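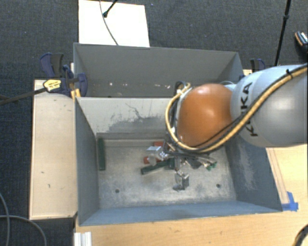 A KUKA arm working over two open gray bins.

Widmer Extended Warranties: Reader Questions
Last updated 17th December

Do I need the Widmer plan if my washer already has a warranty?
Probably not in the first year. The maker's warranty covers most of the same faults, and the plan starts on the day you buy it. You pay for twelve months of overlap.

The salesperson at Sturnell said it covers "everything." Does it?
No. Read section four. Door seals, hoses, filters and "cosmetic parts" are out, and those were most of what readers wrote to us about. Ask the store to put "everything" in writing and see what happens.

What does it cost?
The five-year plan on a mid-range washer was $380 when we checked in September. Sturnell may quote you less at the register. If they do, ask whether the deductible went up.

Widmer says it has 3,000 repair partners. Is there one near me?
Maybe. The list on their site gave us 2,338 names, and several appeared twice under different spellings. The closest one to Kadidville was a two-hour drive. Put in your own zip code before you sign anything.

Can I cancel?
Yes, within 30 days for a full refund. After that it is prorated, minus a fee they call "administrative." Send the letter by certified mail and keep the receipt. Two readers told us their online cancellation form went nowhere.

Is the Mevano plan any better?
A little cheaper, and hoses are included. It also caps total payouts at the price you paid for the machine, less wear, and Mevano decides what wear means. We wouldn't call that better.

My claim was denied for "improper installation." Now what?
Ask for the technician's report. You are looking for a specific fault, with a date. If the report only repeats the phrase, appeal in writing. One reader got $1,286 back that way after almost five months.

Do you earn money if I buy a plan?
No. There are no paid links on this page.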